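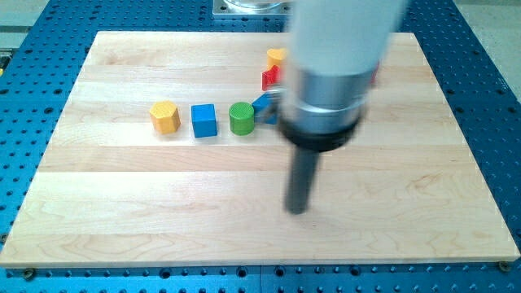
3 min read

Pronavine Maple Work Board, Five-Plank

The Pronavine work board is a flat maple surface intended for bench activities with small objects: sorting, building, lining up and counting. It is supplied to schools, training centres and test rooms by Clidton, and may be laid on any level table. It is suitable for use on perforated metal tables, where small parts placed directly on the surface may catch on the edges of the holes.

Construction

Each board is made from five long planks of light maple, joined side by side. The grain is left visible. Planks are matched for thickness but not for colour, and customers should expect some variation between one plank and the next. Boards ordered together are taken from the same batch where stock allows.

The upper face is sanded and finished with a clear matt oil. It has no printed grid, markings or raised rim. Customers who require lines or target areas may apply low-tack paper tape, which should be removed at the end of each working day.

Wooden blocks for use with the board

The coloured blocks are sold separately. The shapes in regular supply include the cube, the cylinder and the hexagonal prism, together with a smaller angled block. Yellow, blue, green and red are the standard colours. A yellow hexagonal prism, a blue cube and a green cylinder will all stand upright on the maple without support, and for most purposes a short row of these makes a sensible first layout. The angled red block is better introduced later - it offers fewer flat faces, and new users tend to find it the hardest to place with care.

Some blocks have a fine texture on the top face. This is part of the design and should not be sanded away. Replacement blocks may be ordered singly, by shape and colour.

Positioning the board

The table should be cleared of grit and loose screws before the board is put down. Leave a margin of table visible on every side, so that the board can be lifted without tipping. The board should be carried by two people where it is to be moved between rooms. It should not be dragged across mounting screws or other raised fittings.

The surface may be left unfixed for light work. Where repeated placing is planned and the position must not change, the board should be secured to the table. Fixing kits for perforated tables are available from Clidton on request, and the spacing of the holes should be stated when ordering.

Care

Wipe with a dry or slightly damp cloth. Do not soak, and do not use bleach or scouring powder. Light scratches can be rubbed down along the grain with fine paper and re-oiled. Allow the oil to cure overnight before blocks are returned to the surface - fresh oil will mark painted wood.

Boards should be stored flat, away from radiators. A board that has been stood on its edge through the winter may take a slight bow. This usually settles after a period lying flat at room temperature.

Ordering

The board is listed under catalogue number 163. Orders are accepted from schools and registered organisations on 30 days' credit. The minimum order is one board. Blocks may be added to any order without a further delivery charge.

Enquiries about the board should be addressed to Triin Grigaitė, Product Support. Questions concerning fixing kits and non-standard sizes are handled by Man-sik Seok. The next revision of the catalogue is due in November, and current prices will be held until then.

2 comments
30 shares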